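When Yesenia Giraldo took over the tea room at Bellamholm, she had 4 tables and a kettle that tripped the fuse. "My aunt Nina lent me 1,000 pounds," she says. "I paid her back in scones for a while, then properly."

She had worked in offices for 20 years before that and had never run a till. The first winter was slow. Walkers came in for the toilet and left again, so she put soup on, and by spring they were staying for lunch.

Most of her tea is black and comes from one supplier. She tried a wider list and dropped it. "People read the whole menu and then asked for ordinary tea. I was throwing away tins of the stuff."

Her only regular help is Segundo Montoya, who bakes 2 mornings a week. They disagree about fruit cake. He wants it kept a month before cutting and she wants the shelf space.

Cold tea was his idea as well, for July, when the room gets stuffy by eleven.
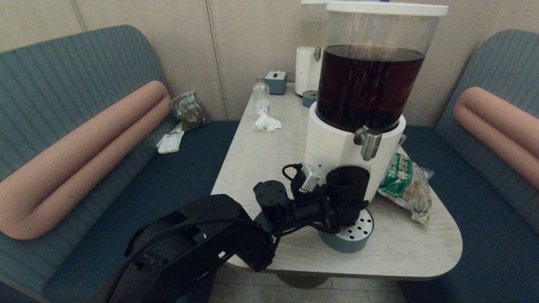
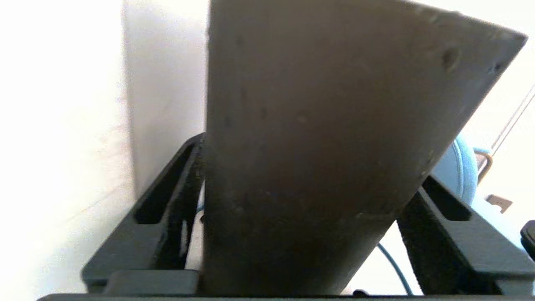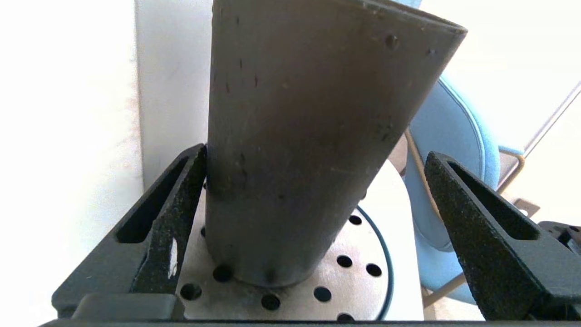
Giraldo has been asked to open in the evenings and has said no so far. "I'm up at five. I'd need another person, and I'd have to put the prices up to pay them." She may try it next summer, if the lease is renewed. The landlord has promised her an answer by the end of March.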